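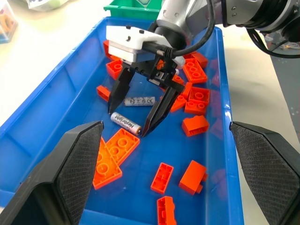 Laurinda Neves told me before we even sat down that a toy library lives or dies by its shelves, and that I should write this in my first paragraph. So I have written it.

We met on 2 Nov 2021 at Madutik, the toy library she opened in two rooms over a bakery. It was raining and there were few families. Three children were on the carpet with a train set, and a father was reading the rules of a board game with a serious face.

"People think I buy toys," she said. "I buy very little. I wash, I sort, I repair and I telephone people who forgot to bring things back."

The library has 450 items on loan or on the shelf. A family pays a small fee for the year and can take home three things for three weeks. Puzzles are the most difficult, she explained, as one missing piece makes the whole box sad. Her solution is to weigh them. Each puzzle has its correct weight written inside the lid, and when it comes back, it goes on a kitchen scale.

I asked if this works.

"For wood, very well. For thin cardboard, not so well. If the paper takes some humidity from the house, the number changes. Then we have to make the puzzle. Rui likes this, so we give it to him."

Rui Pinheiro is with her since the second year. He was at the back table during our talk, gluing the roof of a dollhouse, and he joined when he wanted. It was he who told me about the shelves. The first ones were too deep, and the children put one game behind another, and the games at the back were not borrowed for months. The present shelves come from Sombatkul, a small carpentry shop on the same street. They are only as deep as one box.

"We lost space on paper," Rui said, "but the loans went up from 111 in one month to 200. It was the same toys!"

Laurinda did not agree completely. In her opinion the long school holiday also helped. They discussed this for some minutes, and I had the feeling that it was not the first time.

I wanted to know what children borrow now. Her answer surprised me, because I expected to hear about noisy things with buttons. She said that the construction sets are always out, and also the marble run, and the doctor's bag. Toys with batteries come back sooner than the others. She has an opinion about it.

"A toy that does one thing, the child sees the thing, and it is finished. And the parents are tired of the song."

She does not refuse such toys. A family who asks for a singing farm receives a singing farm. Batteries are taken out before the toy goes on the shelf, and the borrower puts his own. This rule she made after one winter when an old battery leaked inside a keyboard from a donor, and the keyboard could not be saved.

Washing takes most of the morning. Plastic goes in warm water with dish soap, and wood is only wiped. Soft toys are not accepted any more, with one exception, a gray elephant that the children do not allow her to remove. Everything dries on towels on the bakery's old bread racks.

About money she was open. The rent is low and the town gives a little. The rest comes from the fees and from a sale in November, where they sell the doubles. Last time they had almost 100 boxes on the tables, and the rain stopped just in time.

"What do you need most?" I asked at the end.

"Lids," said Rui from the back.

Laurinda laughed and said she would prefer a second sink. Then the father came to the desk with his board game and asked if it was possible to keep it four weeks, and she opened the notebook to look.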